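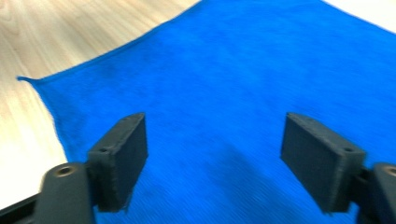
Clunalura announcements set - read me first

Hi, and thanks for downloading this. Clunalura is a collection of 3,000 short business announcements about companies opening, growing or moving their sites: new factories, bigger labs, second offices, that sort of thing. I put it together because I wanted to know how many promised jobs get mentioned again a year later, and I couldn't find a tidy set of announcements to start from. So I made one, mostly at my kitchen table, with a lot of help from Signe Damgaard on the labelling.

What's in the folder

announcements.csv - one row per announcement, 3,000 rows
followups.csv - later mentions of the same project, where we found any
labels.txt - the label list with our notes
checks/ - the 60 rows that Signe and I both labelled without looking at each other's answers
old/ - the first version from May, kept so earlier results can be repeated

Everything is UTF-8 and comma separated. If your spreadsheet program turns the accented letters into rubbish (mine does it to Alarcón every single time), import the file through the menu and pick the encoding by hand.

The columns

id - a plain number, never reused, even when a row gets deleted
company - the name as printed in the announcement
place - town or region, spelled the way the announcement spells it
money - the amount promised, with no conversion
currency - three letters
jobs - new positions promised, blank if none were given
years - how long the company says it'll take
kind - one of 18 labels, see below
text - the first few paragraphs

A blank in jobs means the announcement didn't give a number. A zero means it said outright that there would be no new positions. Please don't fill the blanks with zeros! I did that in the first version and it dragged the averages down terribly.

Where an announcement says "up to" some number, I've put that number in the jobs column and the words "up to" in the notes column of labels.txt, against the id. Yes, that's an odd spot for it. Moving it would break Yakubu's scripts, so it's staying there for now.

The labels

There are 18 of them and I know that's a lot. We began with a much shorter list and kept running into things that didn't fit, like a warehouse with a training centre on top, or a research lab that was really three rented floors. The two that cause the most arguments are "expansion" and "relocation". Our rule is that if the old site closes, it's a relocation, even when the new one is bigger and the company calls it growth.

Signe and I agreed on 50 of the 60 shared rows. Most of the rest were that same expansion and relocation business, so treat those two labels with some caution, or merge them if your work doesn't depend on the difference.

Loading it

Any CSV reader will do. Yakubu Igwe wrote a little loader called Nulis, which is in the same repository, and it sorts out the blanks and the currency column for you. Run it from the top folder or it won't find the files. It prints a warning about row order that you can ignore.

Known problems

Some companies announce the same project twice, once when the money is approved and again when the building work starts. I've joined up the ones I spotted. Emov was the worst for this, with the same site under two slightly different names, and I'm still not sure I've got it right.

The set leans heavily towards English-language announcements and towards electronics and medical devices. Those are what I read, so those are what I collected. Small family firms hardly show up at all. Please don't use this to compare one country's investment with another's - it really isn't built for that.

Money amounts are as promised on the day. I haven't adjusted for inflation, and grants from government are sometimes folded into the total without the announcement saying so.

Changes

2024-11-22: second version. Blanks and zeros separated, the Alarcón rows relabelled as relocations, followups.csv added, three dead columns removed.

Getting in touch

If you find a mistake, open an issue with the row id and a line about what's wrong. Signe looks after the labels and I look after everything else, except the loader, which is all Yakubu's. I usually catch up on issues in the evening, so give me a few days before you nudge.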